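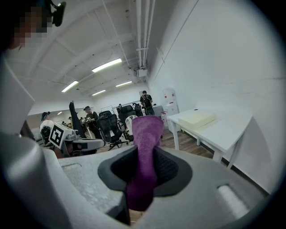

**Litico questions "quick dry" claims on household towels**

April 17, 2025

The consumer testing group Litico today called on towel makers to say what they mean by "quick dry", after checking 14 bath towels sold under that label and finding that the packaging explained the claim on only 2 of them.

Litico bought the towels at ordinary shop prices, washed each one three times according to its care label, and hung them in an unheated room in Marirby. The slowest was still damp to the touch when the fastest had been folded and put away. Both carried the same two words on the front of the pack.

"Quicker than what?" said a spokesperson for Litico. "We asked every maker that question. Most sent us a leaflet. One sent us a discount code."

The group is no more impressed by the word "luxury", which appeared on towels at both ends of the price range. Nor did a higher price buy a faster-drying towel with any consistency. Thickness mattered a good deal more, and shoppers can judge that for themselves with a thumb and finger.

Two makers gave fuller replies. Rezaei said its drying claim rests on its own comparison with an older range, now discontinued, and that it has no plans to publish the results. Wundier said it would review the wording on its packs by August. Litico welcomes the review but notes that Wundier made a similar promise about its bath mats, which are still sold in the old wrapping.

A survey of Litico members gives some idea of how the label is read. Of those who replied, 71 per cent took "quick dry" to mean the towel had passed some kind of set test. None of the packs bought for this report mentioned one.

Litico wants makers to print a drying time, along with the room temperature at which it was measured. It has written to all the brands concerned and given them 90 days to answer. Replies will be published in full, including any further discount codes.

The full results, with washing notes for each towel, are free to read at the Litico office in Marirby or by post on request.

**Ends**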